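Thenmozhi Kartha keeps a plastic clothes hanger on the corner of her desk, next to the keyboard, and she picks it up when she's thinking. I noticed it before she had even found me a chair. She writes perception software at Prever, and for most of this year the hanger has been her subject, her opponent and, by now, something close to a pet.

"People come in expecting we'll talk about the hard objects, glass, cables, that sort of thing," she told me, turning it over. "And I say no, sit down, let me tell you about gray plastic on a white table."

The trouble, as she explains it (and she explains it generously, with both hands), is that a hanger is mostly air. The depth map comes back full of gaps. The bar is thin, the hook is thin, and when the plastic is pale the whole outline sinks into whatever it's lying on. Her part of the system, which the team calls Standance, has to say where the hook ends and the bar begins, and it has to go on saying so while two sets of jaws pass in front of it.

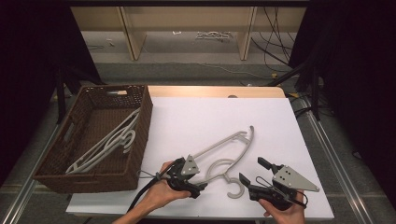
Two hand-held grippers, one hanger on the board and two more in the basket.

The demonstrations are done by hand, one gripper to each hand, and the recordings go into a tool named Prilis that lines up the video with the jaw positions. Kartha wrote the first version of it herself and is a little sheepish about that. "It had one button. If you pressed it twice you lost your morning."

There are 642 demonstrations in the hanger set at present. I asked whether that was a lot, and she laughed and sent me down the hall to Ravindran Rodrigues, who handles planning and control and who, she warned me, would say it depended.

"Well, it depends," said Rodrigues, very kindly, and he pulled up a second chair so I could see his screen. He had gone through 264 of the recordings one at a time in October, marking the moment in each when the person decided which jaw would do the holding and which would do the moving. He's convinced that this choice is where the planner earns its keep. A person makes it without thinking. The planner, which they call Rao, used to make it over and over, changing its mind halfway across the table.

"You'd see the left arm start, then the right arm start, then both of them sort of apologize to each other," he said. "So now once it commits, it has to stay committed for 3 seconds unless something has clearly gone wrong. It's a crude rule and I'm fond of it."

I wanted to know what counts as clearly gone wrong, and that took us through a cup of tea and well into the afternoon, because the two of them don't quite agree. Rodrigues would like the perception side to hand him a plain yes or no. Kartha would sooner give him a number and let him worry about it. They've been having this conversation for a good long while, and they have it cheerfully, leaning in each other's doorways.
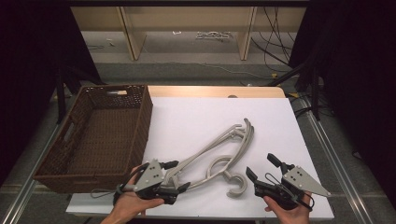
Prever workshop, October

Stacks are the next thing on the list. Once hangers lie closely on top of one another, the tips may fan apart a bit at one end while the rest reads as a single shape, and Standance has a habit of reporting one rather thick hanger. Kartha has been training it on drawn scenes as well as real ones, 3000 of them, with the overlap turned up a little further in each batch.

"The drawn ones are too tidy," she said. "Real hangers lean on each other. I keep adding mess and it keeps being the wrong kind of mess."

Rodrigues thinks the planner could help out here by nudging the stack and looking again, the way you or I would. Kartha likes the idea, with one condition, which she called down the hall to him as I was putting on my coat: she wants to see the nudge logged in Prilis as its own step, with a start and an end. He called back that he'd already opened a ticket for it.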